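Mivcombe to start curbside cardboard pickup in May

3 February 2026

Households in Mivcombe will be able to leave cardboard at the curb starting in May, the town said. Until now residents have had to drive it to the Storkeck Road transfer station, which is open two mornings a week.

The service will cover 2,899 addresses, with pickup every other week. Boxes must be flattened and stacked next to the trash cart. Packing tape and labels can stay on. Pizza boxes with food on them will not be taken. 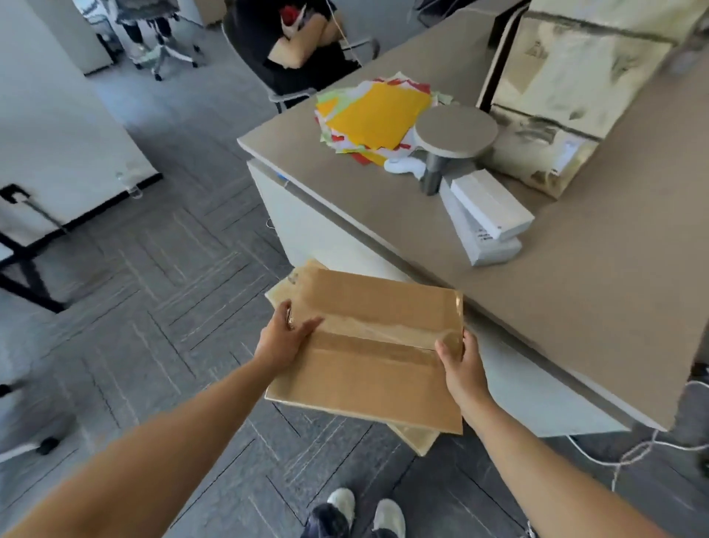

Shiuli Bhuiyan told the town meeting that the plan was overdue, but asked what would happen to cardboard left out in heavy rain. Wet loads will still be collected, the town replied, though they sell for less.

The hauler, Gkikas, won the contract over one other bidder. Each household will pay $8 a year, added to the water bill – apartment buildings with their own dumpsters are exempt.

Route maps will be mailed in April. The Storkeck Road station will keep its current hours through the end of the year.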